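시연 데이터 수집 지침 (가정용 로봇)

시연 데이터 수집 지침은 사람이 집안일을 하는 모습을 머리 높이의 카메라로 기록해 로봇 학습에 쓸 때 지키는 작업 규칙을 말한다. 업계 전체가 합의한 단일 표준은 아직 없고, 팀마다 자기네 규칙집을 들고 다닌다. 나는 Olter 지침으로 이 일을 배웠고 지금은 Wegener 지침을 쓰는데, 둘이 은근히 다르다(용어부터 다르다!). 이 글은 그중 '닦기' 작업을 중심으로 정리한 것이다.

개요

닦기는 쉬워 보여서 다들 얕본다. 나도 그랬다. 그런데 막상 규칙을 읽어 보면 집기나 쌓기보다 조항이 많다. 천은 모양이 계속 변하고, 손은 천에 가려지고, 닦는 대상 옆에는 꼭 뭔가 놓여 있으니까. Wegener 지침의 닦기 항목은 처음에 2쪽짜리였는데 개정을 거치면서 훌쩍 늘었다. 제일 자주 고쳐진 부분이 바로 '물건 주변 닦기'다.

양손의 역할

대부분의 지침은 작업 손과 보조 손을 구분해서 적게 한다. 작업 손은 천을 쥔 손이고, 보조 손은 표면을 짚거나 물건을 잡는 손이다. 화분 밑동처럼 좁은 곳을 닦을 때는 오른손으로 초록색 극세사 천을 뭉쳐 쥐고 왼손은 손가락을 벌려 바닥면에 얹는 식의 자세가 흔하다. 보조 손을 무릎에 내려놓고 한 손으로만 닦는 사람도 많은데, Olter 쪽은 이걸 허용하고 Wegener 쪽은 두 손 모두 화면에 남기라고 한다. 나는 후자가 편하다. 나중에 라벨 붙일 때 손이 어디 갔는지 찾느라 고생을 안 해도 되니까 :)

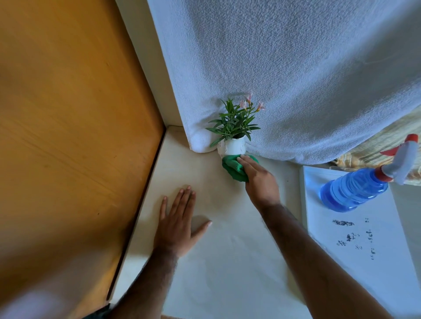

소품 배치

소품은 일부러 조금 어수선하게 둔다. 텅 빈 탁자만 닦은 기록을 잔뜩 모아 봐야 실제 집에서는 별 도움이 안 된다는 게 이쪽 사람들의 공통된 의견이고, 나도 동의한다. 다만 한계는 있다. Wegener 지침은 깨지기 쉬운 유리 소품을 금지하고, 분무기는 세워 두든 눕혀 두든 상관없지만 작업 도중 다른 사람이 옮기면 그 기록은 폐기하라고 한다. 주변에 천이 또 있으면 닦는 천과 색이 뚜렷이 달라야 한다. 흰 수건이 드리워진 구석이라면 선명한 초록색 천은 아주 모범적인 선택이다. 흰 천으로 흰 수건 앞을 닦으면... 라벨 담당자에게 원망을 듣는다. 내가 들어 봤다.

접촉과 힘

카메라로는 힘을 알 수 없다. 그래서 규칙은 손 모양으로 우회한다. 천을 움켜쥐었는지, 손가락을 모아 천 위에 펴서 얹었는지를 따로 적는 것이다. 펴서 얹은 손은 네 손가락이 나란히 보이기 때문에 자세 추정에 유리하고, 움켜쥔 손은 손가락이 주름에 파묻혀 오류가 잦다. 화분처럼 넘어질 수 있는 물건에 천을 댈 때는 '닦기'와 '잡기' 중 무엇인지 애매해지곤 하는데, Wegener 지침은 이럴 때 정지 화면 하나로 판정하지 말고 앞뒤 40프레임을 함께 보라고 정해 두었다. 귀찮지만 지켜야 하는 조항이다. 한 장만 놓고 보면 나도 자신이 없다.
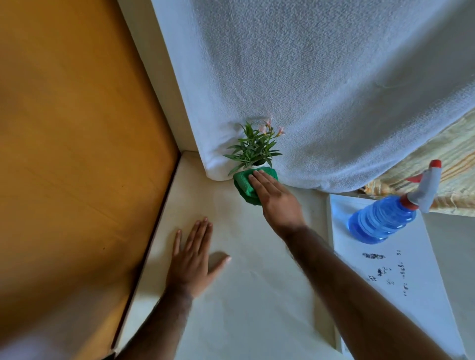
기록과 보관

기록 하나마다 작업 이름, 천의 종류, 주손, 소품 목록을 남긴다. 화면에 글자가 적힌 종이나 판이 들어오면 읽히는지 확인하고, 개인 정보가 읽히면 가린다. 얼굴, 우편물, 휴대전화 화면도 마찬가지다. Peten 형식은 이 네 항목을 필수로 두고 나머지는 자유 서술로 받는데, 나는 자유 서술 칸에 조명 상태도 꼭 적는 편이다. 우리 팀은 매주 목요일에 모여 애매한 기록만 골라 다시 본다.

관련 항목
양손 조작
Wustik 작업 분류표
Peten 기록 형식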